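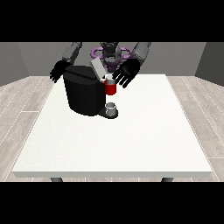

Robot Learning, Unit 5: Getting more out of few demonstrations
Course notes, R. Enriquez

Reading for this unit: the Huvow report, sections 3 and 4. Section 2 is the related work and may be enjoyed at leisure.

1. The problem

Demonstrations are dear. To teach a humanoid with two five-fingered hands to make coffee, a person has to drive both arms and all the fingers through the job, without dropping the mug, over and over again. Rutilio Carrillo recorded the demonstrations we use in this course and has since gone back to drinking tea.

A policy trained by plain imitation on a handful of runs learns those runs very well. Move the mug a hand's width to the left and it will reach, with great confidence, for the place where the mug used to be. We would like the variety of a large dataset and the wage bill of a small one.

2. The method

The trick in Huvow is to cut each demonstration into pieces and replay the pieces in new layouts, inside a simulator. For each piece we ask which object the hand is working on. The hand's path is then stored relative to that object. When the object turns up somewhere else, the path moves with it.

In order:

Record a few source demonstrations.
Cut each one into subtasks, separately for each arm.
Place the objects at random in a fresh scene.
Shift each piece of hand motion so that it fits the new object pose.
Join the pieces with short straight-line moves and run the lot.
Keep the run if the task succeeds. Otherwise throw it away and say nothing.

The last step does a surprising amount of the work. The simulator can check success for itself, so a clumsy generator is merely slow.

Finger motion is copied across unchanged. This sounds lazy and is. It holds up as long as the objects keep their shape and size, and it stops holding up the moment somebody swaps in a fatter mug.

3. Two arms

With one arm, the pieces simply follow each other. With two, you have to decide who waits for whom. The notes use three cases:

Independent: each arm gets on with its own piece.
Coordinated: both arms must keep their relative pose, as when carrying a tray. Both paths get the same shift.
Ordered: one arm may not start until the other has finished.

Most of the bugs you will meet in the lab are ordered pieces labelled as independent. The symptom is two hands arriving at the coffee machine together, like guests at a narrow door.

4. What came out

We started from 3 source demonstrations of the coffee task and asked for 50 kept runs. Policies were trained on each set and tested over 20 trials with the objects placed afresh. The policy trained on the source runs alone succeeded in 5 of them. The one trained on the generated set did better, and you will find out by how much in the lab, as I would like somebody to turn up.

A caution on reading the result. Both training and testing happen in the same simulator, with the same contact model and the same obliging friction. A good score shows that the policy copes with new layouts. It is silent on real mugs, real tables and real coffee, the last of which our simulator doesn't model at all.

There is also a bias in what gets kept. Layouts that are hard to reach fail more often, get thrown away more often, and so are thin in the training data. Plot the kept object positions before you trust any average.

5. For the lab

Bring your subtask labels for the coffee task, both arms. Change one ordered piece to independent, run the generator again and note how many runs are kept. Then put it back. Last November a group forgot this part and wrote four pages on the result.

Write-ups go in the Tarov folder, one per pair.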